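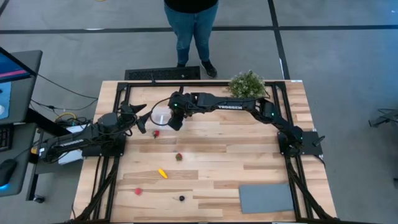
How much of the Trirkport letter collection can people read online now? As of the end of August, 633 of the 842 letters are up with a full typed copy next to each one, and the rest are scanned but still waiting for someone to type them out.

Home Collections Projects News Contact

Search the archive Enter keyword Go

Progress report to the Lomari Fund
September 7, 2021
By Shengli Ding

Hi all, and thanks again for letting me send these as plain letters instead of the big form (I did fill in the budget sheet, it's attached, and the postage line is finally right).

August was a good month! We got through the whole Zeng family run, which I'd been dreading. Those are the ones written crosswise, where the writer fills the page, turns it sideways and keeps going right over the top to save paper. You get used to it after a page or two, but my eyes were done by lunch most days. The earliest is from 1869 and it's mostly a complaint about the price of lamp oil, with one line at the bottom saying the baby has arrived. I read that line three times to make sure.

The slow part is still place names. People spelled the harbor villages however they liked, so we're keeping the original spelling in the typed copy and putting the modern one in the search terms. That means you can look for a village and find every letter that mentions it, even the odd ones. I went back and fixed the first batch we did in spring, before we had settled on this, and that took up most of a week I had set aside for the finding guide. So the guide is behind. I have the family sections drafted and the shipping section is still a pile of notes.

On money, we're a little under on typing hours and a little over on storage boxes. Arevon raised its box prices in the middle of our order, and I went ahead and bought the last 60 at the new price because the old cartons were getting soft at the corners. If you'd like me to move the difference out of the typing line, just say so and I'll redo the sheet.

Two things I could use from you. First, a yes or no on the reading evening, as the library wants to know whether to hold the upstairs room for us. Second, the wording you want for the credit on the website. I've put "supported by the Lomari Fund" at the foot of each page for now, and it's easy to change.

Next up are the ship chandler's letters, some of them with bills folded inside that have never been flattened. I'm starting with those on Wednesday.

Shengli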